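April
By Marwan Azar
2 comments | 5 shares

The arm at Pavmont has spent most of the spring picking up kitchen things and putting them down again. Each attempt is driven by a person holding a pair of handles, and each is saved so that a learning system can copy it later. By the end of last month the team had kept 1155 of them.

Syahrul Chin runs the sessions. He works from a short list of tasks, and his operators swap over when their wrists get tired. Round objects take the longest. A bowl has a rim to grab, but a cylinder on its side gives the fingers very little to hold, and the operator has to decide where to close before touching anything.

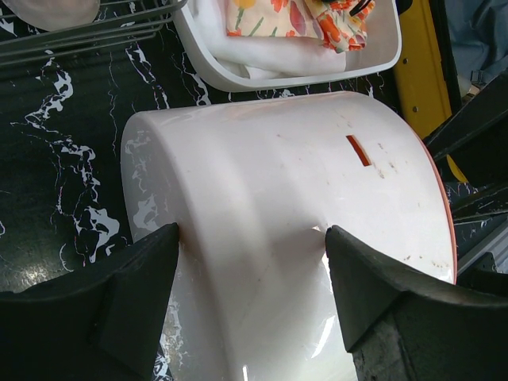 Pavmont Household Tasks Team

The white container lying on its side is one of the harder items. It is glossy, and so is the black marble-patterned surface under it, which shows up in the closed end like a second worktop. The small brown marks on its wall have been left alone. Chin wants worn objects in the set – people's kitchens are full of them.

Between attempts the operator moves things. The basin with its cloths may go to the other side, or the rack may be turned, and the lamps are changed every hour. An early set, recorded with everything in one place, taught the arm to reach for a spot on the worktop whether or not there was anything there.

Failed grasps are kept too, under a separate label. Two people check each recording, and if they disagree, Chin watches it himself. He throws out any where the operator hesitates for more than three seconds, as the system learns to hesitate as well.

The next round adds lids and starts at Kesus in the summer, with five operators.

Last updated: April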